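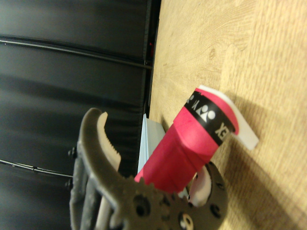 Refugio Bautista would not buy the Grerach pads again without the wide backing plate, and says so in the second reply on this page.

Support > Grippers > Pads and fingertips
Reading time: 2 min
Browse Ask Tags Members

Endard printed gripper: are the Grerach serrated pads worth it for soft rolls?

Posted by tallow_bench

I have the Endard two-finger gripper, printed grey version, with the wrist camera bracket. It came with smooth pads. My parts are wrapped rolls like racquet grip tape, plus some thin boxes and cards. The boxes are fine. The rolls turn in the jaws when the arm lifts them at an angle, and by the time they reach the tray the tab end is facing the wrong way.

Grerach sells a toothed pad set for this gripper. The listing says it suits "irregular and compliant goods" and gives no test results. Before I order I'd like to know:

Does the toothed pad stop rotation, or only slipping along the length?
Does it mark the wrap?
Can I fit it on one finger and keep the smooth pad on the other?

Closing force is set to 8 in the Stament software. I have not changed the default speed.

Posted by Zelenák_user

Check your force first. The default is too high for anything with give in it. I run mine at 5 and never bought the pads.

Posted by Refugio Bautista

I've had the set on since December, on the same gripper. Taking your points in order.

Rotation: much better, provided the teeth run across the roll. If they run along it they do very little. I did 17 lifts with the smooth pads and the roll turned in 9 of them. With one toothed pad I repeated the same 17 and it turned in almost none. Same roll, same tilt, same grasp point near the middle. Grasping close to one end was poor with either pad, so fix that in your program before you spend money.

Marking: yes, on soft wrap, at your setting. The lines were shallow but visible under a desk lamp. I dropped the force to 5 and they went away. I agree with the reply above that far, but lowering the force with smooth pads made my rotation worse.

Mixed pads: this works, and it's how I run it. Toothed on the curved finger, smooth on the opposite side. Redo the zero position in Stament afterward. The toothed pad is thicker and the jaws will report closed too early.

My complaint is the mounting. The narrow backing plate in the basic set lets the pad rock under side load, and one of mine peeled at the corner. The wide plate is sold separately and should be in the box. Grerach replaced the peeled pad without any argument, but sent the narrow plate again.

For the thin boxes I'd leave the smooth pads on both sides. The teeth catch on card edges when the jaws open.

Posted by moss_and_solder

Can't speak to the pads. Whichever you use, keep the camera cable clear of the linkage when you refit the finger. Mine got pinched and I lost an afternoon to it.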